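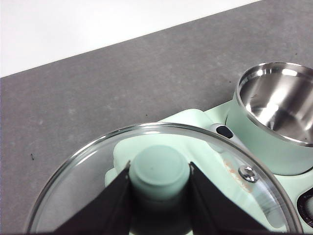
Shezi Two-Arm Kitchen Station

For canteens, care home kitchens and ready-meal rooms

The Shezi is a two-armed bench station for the small, repeated jobs that fill up a kitchen shift: lifting lids, putting vegetables in pans, taking them out again, moving things from one side of the counter to the other. It comes to you from Prasix on a stand that sits behind an ordinary worktop, and it works with the pans you already own (within reason – please do ask us about the very big stockpots, as we'd much sooner talk it through before you order than afterwards).

We started building it after a good many mornings spent in the kitchen at Stevwood, where 234 lunches go out on a normal day and where the same few people had been lifting the same hot lids for years. What they wanted, they told us over a great deal of tea, was a spare pair of hands at the hob end, and somebody to listen when they said where those hands ought to go.

How the arms share a job

Each arm has its own two-fingered gripper and its own small wrist camera. One arm can take a lid by the knob and keep hold of it while the other goes into the pan, so there's no need to find a clear spot to put the lid down. The fingers are plain, flat-sided and black, and they close from both sides, which suits a round knob very nicely and copes with softer, lumpier things as well.

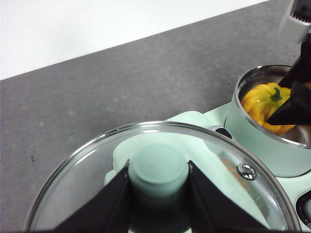
Peppers were a favourite in our early trials, being shiny and awkward and never the same shape twice, and we still use them when we train new sites. If your menu leans on something odder, send us a list and we'll try it on our own bench first.

What changes for your staff

Quite a lot, and we would rather say so plainly. Cosmin Pop, who looks after our installations, spends 4 days with every new kitchen, and most of that time goes on the rota and the layout, with the station itself usually up and running by the first afternoon. At Fletville the hob position became a shared one, and the cooks now swap between it and the plating side through the shift. Two of them have learned to teach the arms new movements by guiding them by hand, and are paid a higher grade for it.

"I was cross about it until July, if I'm truthful," says Fidelina Mosquera, who runs the Fletville kitchen. "Then I noticed I was tasting things again."

In the box

Two arms with grippers, stand, control unit, foot-operated stop pedal, 5 spare finger pairs and a printed handbook. The guarantee runs for 18 months and covers parts and visits.

Page updated 20 Sep 2021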